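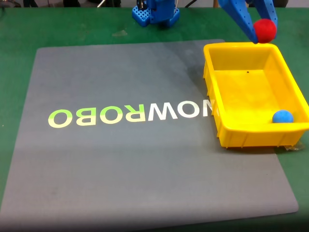 feedpath_k
Member, Label and Receipt Printing board

Narnow 303 skips 2 labels after every job

I have a Narnow 303 direct thermal printer on a shared office network. It prints shipping labels from Likmont, the order software we moved to in October. Every job prints correctly, but the printer then feeds 2 blank labels before it stops. Printing from a plain text editor does the same thing, so I do not think Likmont is the cause.

What I have tried:
Driver removed and installed again.
Label size in the driver checked against a ruler. It matches.
Power cycled with the roll out, then reloaded.
Different roll, same supplier (Dasto). No change.

The labels are die cut with a gap between them. There is no black mark on the back of the liner. Print darkness and speed are at the factory settings. The self-test page, started from the button on the printer, does not produce any blanks – only jobs sent from a computer do. Is there a setting for this, or is the sensor going bad?

mill_row

Clean the sensor. Mine did this and it was dust. Use a dry swab.

pt_ledger

The sensor is probably fine. If it could not find the gap, the self-test would feed blanks as well, or stop with a media error. The fault is on the computer side, and two settings are worth checking.

First, open the printing preferences and look at the media type. After a reinstall the driver may default to continuous or black mark. Set it to gap. Enter the gap height as measured, without the label height added to it.

Second, look for a setting called tear-off, present or post-print feed, depending on the driver version. It moves the last label out to the tear bar. If the value was entered in the wrong unit, the printer will feed far past the bar and then move on to the next gap. Set it to zero and print one label. If the blanks stop, raise it in small steps until the gap lines up with the bar.

Run a media calibration after changing either one. Calibration data is stored in the printer, so it only has to be done once, but the preferences have to be changed on each computer that prints directly.

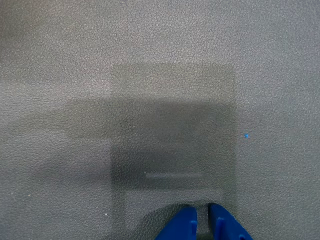

Vlachopoulos_Shipping

Media type was the problem for us on the same model. One thing to add to the answer from pt_ledger: change it under printing defaults on the Advanced tab, as well as under preferences. Preferences apply to the current user only. We fixed it on a Thursday and had blanks again the next morning when a different user logged in. Calibration on ours took around a minute.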